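**Thread: Lesora, the film from the book, now that I have seen it two times**
May 6, 2020

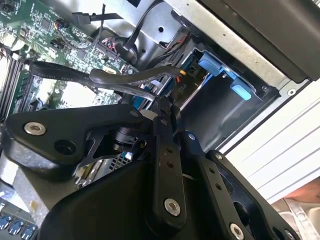
Black linkage, silver screws and an open desktop computer.

1/ Many of you asked me if Lesora is worth the evening. The cinema in Stastine is closed, so I watched it at home with headphones, first in the original language and then with English subtitles. I will try not to spoil the ending.

2/ For those who have not heard of it: Lesora is a science fiction film after the novel of the same name. It was made by Vaněk, a small company which before this did mostly television dramas about doctors. The premiere was planned for the spring and then it went online.

3/ The story is simple. The sea has gone away from a harbour town called Trerkach, and the people who stayed must decide if they follow it. There is no war and no enemy. For me this is the best thing in the book, and I was afraid they would add an enemy. They did not.

4/ The beginning is very slow. For 23 minutes we only see the town in the morning, people who open shops, a bus which does not come. My sister stopped watching here. I understand her, but I think she was wrong.

5/ In the novel the harbour master tells everything in the first person. In the film we hardly hear her voice. Instead they give her long walks on the dry sea floor. I missed her jokes. In the book she is quite a funny woman and on the screen she is mostly tired.

6/ The sound is excellent. If you have only laptop speakers, please borrow something better. The wind has a different tone in every part of the town, and in the second viewing I noticed that it becomes lower when they talk about leaving.

7/ What did not work for me: the digital ships. They look too clean. A ship that lies on sand for years would have rust and birds, and the paint would not shine like this. In the wide shots it is fine, in the close shots I was thinking about the computer all the time.

8/ A note about the subtitles. The word which the townspeople use for the sea is translated as "she" in one place and "it" in another. In the original it is always the same old word, almost a name. A small thing, but the last conversation depends on it.

9/ Somebody asked if you must read the book before. No. But read it after, especially chapter 5, the one with the letters. It is completely missing from the film and it explains why the brother does not come to the station.

10/ The music I cannot judge fairly. It uses an accordion and I grew up with too many accordions.

11/ They say there will be a longer version in July, with 20 extra minutes. I hope some of it is the letters. I would also accept more scenes in the bakery, where the two old sisters argue about the price of salt. These are the only scenes where I laughed aloud.

12/ So, my opinion: a good film from a better book. I would watch it again in a real cinema, in the third row, with a coat on.

13/ Correction to post 4: my sister writes that she did not stop, she fell asleep. She will try again at the weekend.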